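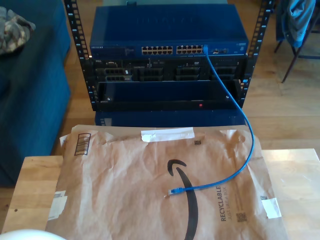 Why did I go back to Lirkatholm for the plum fair?
My aunt's jam needed somebody to carry it, and every cousin with a better back than mine had suddenly gotten very busy.

So there I was in August, on the early ferry, with a crate of 43 jars between my feet and a seagull giving me the eye. My aunt had packed every jar in a sock. I don't know where she got that many socks (I have my suspicions, my uncle has had cold feet since spring), but they did the job. The sea was lumpy, the coffee tasted like rope, and I was weirdly happy about all of it!

She'd called me at six that morning to go over the rules one more time. Don't set up next to the Riedl bakery. Don't let anybody from Gevley taste first, they make a face on purpose. And whatever I did, I was to bring home the blue ribbon, which she'd lost two years running to the same woman from the Jonari orchard.
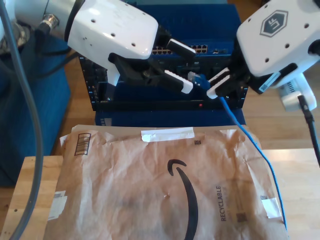

What did the Jonari woman put in her jam?
Black pepper, and a little orange peel.

I know because she told me. I'd been set up for maybe ten minutes when she came over with a spoon already in her hand and asked for a taste, and what was I going to say? She shut her eyes. She stood there so long that a kid with a balloon walked around her. Then she said, very quietly, that it was my grandmother's recipe, wasn't it, and that she used to eat it on the back steps of our house when she was little, before she and my aunt quit speaking.

Well! I'd been hearing about this woman my whole life and I had never once heard about any back steps.
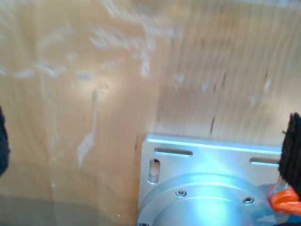

What had they fallen out over?
A borrowed bicycle that came home with a bent wheel.

She laughed when she told me, but she kept turning the spoon over and over. She still had the bicycle bell, she said. It was in a kitchen drawer with the string and the dead batteries. She'd meant to bring it across on the ferry for years, and there was always fruit to pick.

The judges came by at 3 and gave the ribbon to a man with gooseberry jam. Gooseberry! The two of us stood there with our mouths open, and then she bought one of my jars, sock and all, and asked what time the last boat left.

I called my aunt from the dock and told her we'd lost, and that I was bringing somebody home for supper. There was a long quiet on the line. Then she asked if we'd be wanting toast.

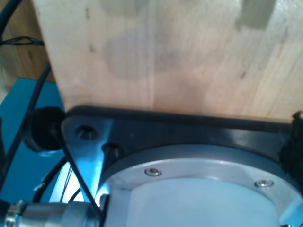 Pale wood, with a few small dark knots.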